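Informe de avance al financiador
Proyecto Prarine: puesta de mesa y orden de alimentos
Martes, 6 de agosto de 2019
Para: Riaan Engelbrecht
De: Killian Besson

Estimado Riaan:

Retomo donde lo dejé en marzo, cuando prometí que el segundo informe sería más corto que el primero. Lo es, sobre todo porque el primero incluía un anexo sobre manteles que, según me han hecho saber, no leyó ni quien lo maquetó.

Estado general. De las 400 sesiones previstas para el periodo llevamos hechas 348, así que quedan 52. El retraso se explica casi entero por dos semanas de junio en las que el proveedor de fruta, Hisis, nos entregó melones. No habíamos pedido melones. Los melones no caben en ningún cuenco de los que tenemos y la discusión sobre si debíamos comprar cuencos mayores ocupó más horas de las que figuran en la hoja de tiempos. Al final nos comimos los melones, que estaban bastante buenos, y volvimos a la lista aprobada.

Surtido. La lista de alimentos ha crecido respecto a la solicitud original. Empezamos con manzanas y limones, que son redondos, dóciles y aburridos, y ahora trabajamos también con calabacín amarillo, aguacate, pimiento y tomates cherry. El aguacate es el que peor envejece: tiene una tarde buena y después hay que retirarlo. El pimiento aguanta casi una semana sin quejarse. Hemos preferido los tomates en rama a los sueltos, que ruedan hasta el borde con una determinación admirable.

Mesa y vajilla. El tablero blanco con dibujo floral se queda. Sé que en la reunión de marzo alguien dijo que parecía la cocina de su abuela, y lo tomo como un elogio: la convocatoria hablaba de «entornos domésticos verosímiles» y pocas cosas hay más verosímiles que una enredadera estampada. El cuenco rojo en forma de flor también ha sobrevivido a todas las votaciones. Se compró como solución provisional y lleva camino de jubilarse con nosotros.
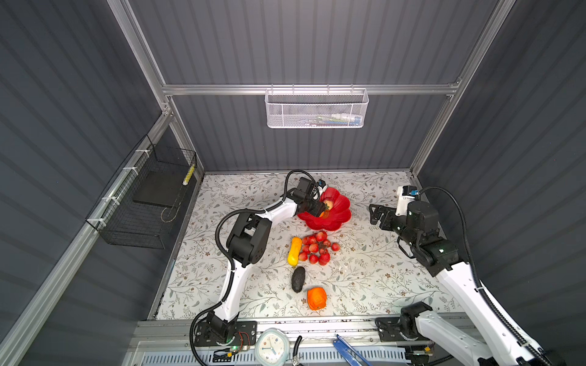 En cuanto al reparto de la superficie, seguimos colocando las piezas hacia el centro y dejando un solo recipiente por sesión. Probamos con dos y el resultado fue una especie de mudanza permanente, con la fruta yendo y viniendo sin que quedara claro cuándo se daba la tarea por terminada. El protocolo revisado, versión Um, dice ahora expresamente qué va al cuenco y qué se queda en la mesa. Parece obvio, pero costó tres borradores.

Gasto. Del presupuesto de consumibles hemos usado 1.148 euros, de los que unos 200 corresponden a fruta y verdura que hubo que reponer antes de tiempo. La partida de limpieza va por debajo de lo previsto. Adjunto los tiques, incluido uno de la frutería de la esquina escrito a mano en el que solo se lee con claridad la palabra «pimientos» — el importe me lo confirmó el dueño por teléfono y lo he anotado al dorso.

Incidencias. La nevera pequeña ha empezado a congelar lo que se guarda en el estante de arriba. Dronex la revisó y recomendó no usar el estante de arriba. Pagamos la visita.

Próximos pasos. Completar las sesiones pendientes, cerrar la lista de alimentos (se admiten sugerencias, salvo melones) y decidir si incorporamos un segundo mantel para la fase siguiente. Necesitaría tu visto bueno para pasar a la partida de consumibles lo que sobre de limpieza, y a ser posible antes de que el proveedor cambie los precios de temporada.

Un saludo,
Killian Besson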